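Valuing a drainage easement for a stormwater asset plan

Asked by Hiwot Ejigu
Apr 19, 2022

Our township maintains a creek corridor behind the Kakham subdivision. The corridor is 108 feet wide at the culvert and narrows to 20 feet at the north property line. Council wants the stream and its buffer listed in the asset management plan next to the pipes. Do I value the full corridor at assessed land value per square foot, or only the part outside the existing drainage easement? The easement covers 4000 square feet. We have no appraiser on staff.
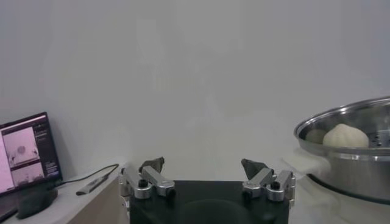 Ayantu Worku
Use the assessed value of the adjoining parcels, not the corridor itself. Corridor parcels are usually assessed at a nominal figure and will drag your number down. Take the land-only column and leave out improvements. Keep stream and buffer as separate line items, the channel to top of bank in one and the vegetated strip in the other. Do not put a replacement cost on the channel. A culvert has a list price and a parts breakdown, the same as a gripper with metal linkages and bolts, and a stream reach has neither. For the easement, include it. The land still carries the drainage function whether or not someone signed a document. Footnote the 4000 square feet so the auditor can find it.

Robel Gashaw
just use the GIS layer, it has all this

Saron Wako
The GIS layer gives area only, so you still need a unit value. I agree with Ayantu on adjoining parcels but would drop any that front the arterial, as commercial frontage skews the average. We sampled 92 parcels along one creek and used the median. Check your state rules before listing easement land as an asset. In our case it went in a supplementary schedule and stayed out of the financial statements. Maintenance is a separate calculation: annual cost per foot of channel, from your own work orders.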